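Gear Assembly Group – Frequently Asked Questions

Mendby Student Robotics Club

Answers for new members, members returning after a break, and teams from other clubs who want to run the same task. If your question is missing, post it on the club board or ask Dewanti Rahman, who leads the group this term.

What is the project?

Two arms work together to place small spur gears on the posts of a round metal plate. Members collect practice runs by hand, train a control model on them, and then let the arms try it alone. The runs also count toward our entry in the Entili two-arm challenge.
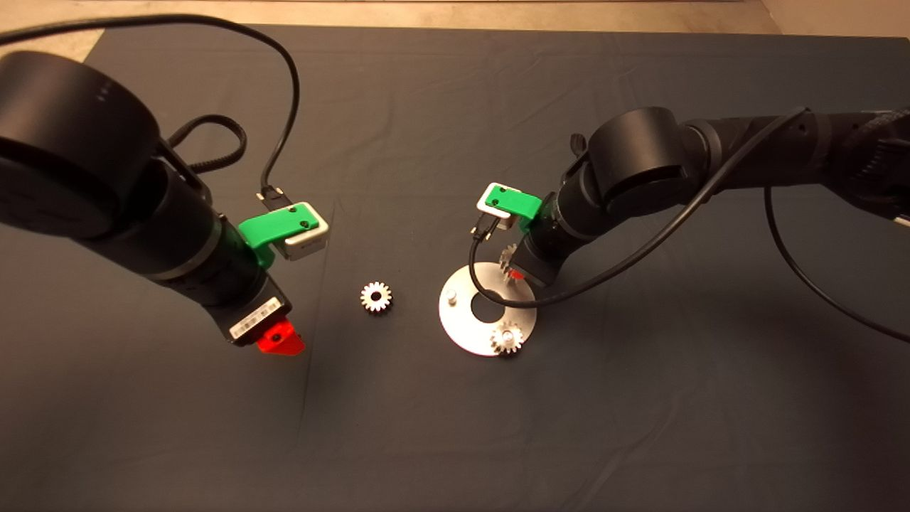
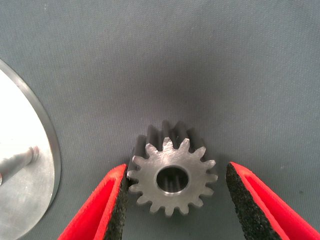
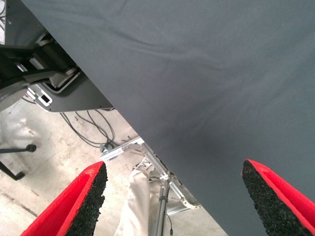 Do I need to know how to program?

Not to join. Running the arms by hand, checking recordings and maintaining the hardware take no code. The training side uses Python, and you should be comfortable reading someone else's script before you ask to work on it. Prasetyo Gunawan runs a short introduction at the start of each term.

When does the group meet?

Thursday, from 5:30 p.m. The arms are powered down at 8:00 p.m. and new runs stop fifteen minutes before that. Open bench time is posted on the board each week.

How long before I can run the arms?

Two sessions. In the first you watch and learn the stop procedure. In the second you do free motion with no parts on the table, then single pick-ups. After that a lead signs your card and you can book a slot. Cards from other groups in the club don't carry over.

What counts as a good run?

A run is kept if all of the following hold:

Every gear ends up fully down on its post.
Neither arm touches the other.
No hand enters the work area between start and stop.
All camera streams are present for the full length.
The run takes 45 seconds or less per gear.

A slow but clean run is saved in a separate folder. We don't train on it, but it is useful for checking the scoring script.

I dropped a gear in the middle of a run. Should I stop?

No. If the gear is still on the cloth and within reach, pick it up with the arm and continue. Recoveries are worth having and we are short of them. Mark the run with an "r" in the log. If the gear rolls off the table, stop and mark it as failed.

How many runs are there so far?

The current set holds 1,505 kept runs. Of those, 158 are marked as recoveries. The count on the board is updated by script every night, so a run recorded this evening will show up tomorrow.

Why did my run disappear from the set?

Most often a camera stream was missing or started late. The checking script rejects these without asking. Look in the reject log under your initials – the reason is on the same line as the run number. If the log says "manual", a lead removed it and will have left a note.

Can I change the finger pads?

Ask first. A new pad changes the grip, and we record the date of every change so that runs from before and after can be separated. Bring the log sheet with you. Never swap a single pad; do both fingers of the gripper in one go.

Can I move the cameras or re-route the cables?

Cables, yes, provided the arm still has its full range and you test it at low speed before recording. Cameras, no. If one has been bumped, leave it where it is and tell a lead. The position has to be checked against the reference picture before any more runs are taken.

The gear won't go down on the post. What am I doing wrong?

Usually it is tilted. Open the gripper slightly, let the gear settle, and close again before pushing. If it meets a gear that is already in place, the teeth may be hitting tip to tip. Turn the wrist a few degrees and try again. Pushing harder will trip the force limit and end the run.

Which software do I install?

Fekex for viewing and labeling runs. The recorder lives on the bench computer only and can't be installed on a laptop. Fekex needs the club license file, which is in the members' folder. Version 5 is required; older versions open the files but drop the second wrist stream.

Does it cost anything?

Club dues cover it. Parts are paid for out of the Bamirent grant, which runs through February. Report broken parts even if the damage is small. We need the list for the renewal form.

Can another club use our data?

Yes, on request. Send Dewanti the name of the club, what you plan to train, and a contact person. We ask that you report your success rate back to us, including the bad ones.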